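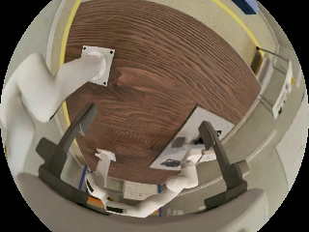 1/ Pierogi notes, Clollmont. Two counters on the same block, Witkowska and Jandorik, both selling potato and cheese. Ordered the boiled plate at each, same afternoon in June, no toppings.

2/ Witkowska rolls thinner. Edge seam is crimped by fork, and the double layer there cooks through. No raw line when you cut across it. Filling is dry farmer cheese, heavy on black pepper, potato riced and not mashed.

3/ Jandorik uses sour cream in the dough. Softer bite, more stretch, but the seam is thick and a little gummy. Filling is smoother and needs salt. 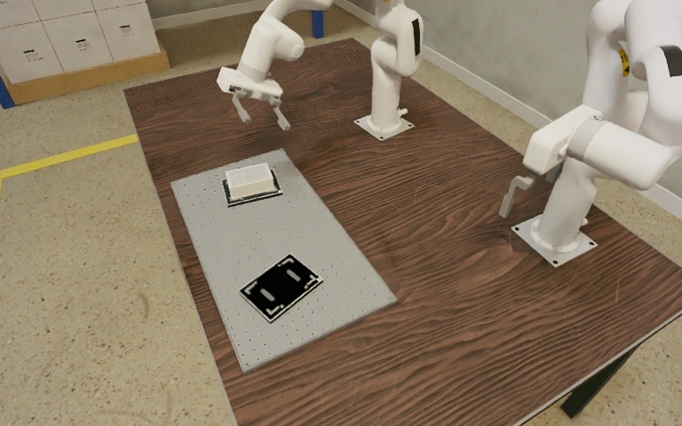
4/ Holding temperature matters more than either recipe. Witkowska boils to order. Jandorik keeps a tray covered, and mine read 186°F at the center on a probe, with the bottom skins already sticking to each other.

5/ Weights, since someone always asks: 88 g for one Jandorik dumpling, which is big. Witkowska's are smaller and I didn't get a clean reading before eating them.

6/ Fried is a different ranking. The Jandorik dough browns evenly and the thick seam turns crisp. Order it that way, onions on the side. 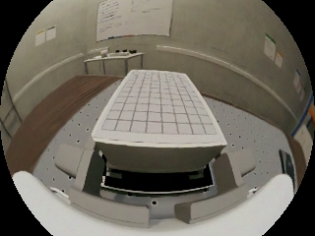 White block, gridded top.

7/ Isus, across the street, has pierogi on the lunch board as well. Sold out by 2 pm. Will go earlier and add it to this thread.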